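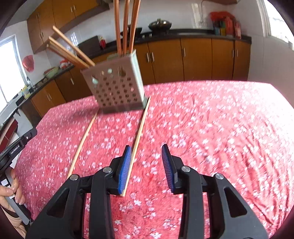 A chopstick holder is an open-topped container in which chopsticks are stored upright between meals. It is found in home kitchens, canteens and small restaurants, and may stand on a worktop, hang on a wall or be set out on the dining table. In many households it also takes spoons, skewers and the long chopsticks used for cooking.

Form

Most holders are boxes or cylinders, taller than they are wide. The sides are often pierced with holes or slots so that air can reach the sticks, and the base either has drainage openings or sits over a removable tray. Some have an inner wall that divides the space in two, which allows eating chopsticks to be kept apart from cooking chopsticks, or one family member's pairs from another's.

Plastic, stainless steel, glazed pottery and bamboo are all used. Pottery holders are heavy and hard to tip over, but they chip at the rim. Plastic ones are light and cheap, and can fall over when long sticks all lean to one side. Wall-mounted types hang from a hook, a rail or a suction pad. The Talik, a plain wall holder with a drip tray, was sold for many years with a spare tray in the box. The later Hullau had a wider base and was meant for the table.

Size

The depth of a holder matters more than its width. Chopsticks vary in length, and a holder that suits short children's pairs will be unsteady with cooking chopsticks, some of which are 45 cm long. A holder with an inside depth of 115 mm leaves the upper part of an ordinary pair standing clear, where it can be gripped without touching the ends that go into food.

Use

Chopsticks are washed, shaken and placed in the holder. Customs differ as to which end should point upwards. Placing the eating ends up lets them dry in the open air, while placing them down keeps them from being handled when a pair is taken out. Ojārs Bite, in his short guide to kitchen storage, recommends drying with the eating ends up and turning the sticks over before a meal.

Where several kinds are kept together, pairs are usually matched by colour or by the shape of the thick end. Light, unfinished wood and darker reddish-brown sticks are easily told apart. Plain pairs of the same wood are often treated as interchangeable, and an odd stick is put back until another is lost.

Cleaning

Water collects in the bottom of a holder and leaves a film, which can turn to mould on wooden tips. The holder should be emptied, washed in hot soapy water and left upside down to dry. Reynaldo Evangelista's household manual gives 7 days as the longest interval between washes. Round holes are cleaned with a bottle brush or a twist of cloth. Wooden chopsticks that have split, warped or darkened at the tips are thrown away.

See also

Chopstick rest
Cutlery drainer
Spoon jar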